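Ondbridge is putting money aside for a second robot arm cell at its Skindstead workshop, and Eleri Meredith, who has looked after the planning with a great deal of patience (and a great deal of tea), hopes to place the order in January.
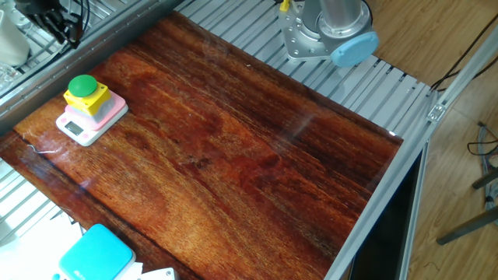

When will the new cell be ready?
Four months after the order goes in, if the frame arrives on time.

The quote from Gerkach runs to 24 pages, and Eleri has kindly read them all.
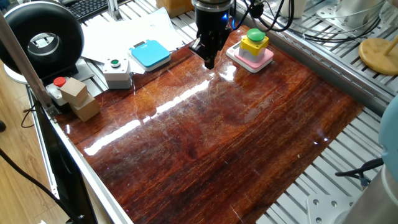 She has set aside 20 per cent of the budget for grippers and cables, as those small bits do add up so,

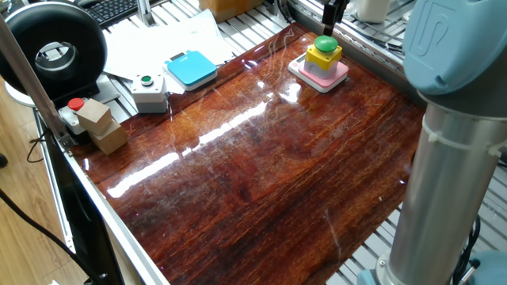

and Fedir Kravets would dearly like a little left over for spare buttons as well. Staff can send in their own wishes until the end of the month. 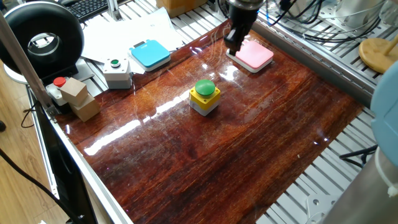 Gripper fingers on the pink button pad at Skindstead.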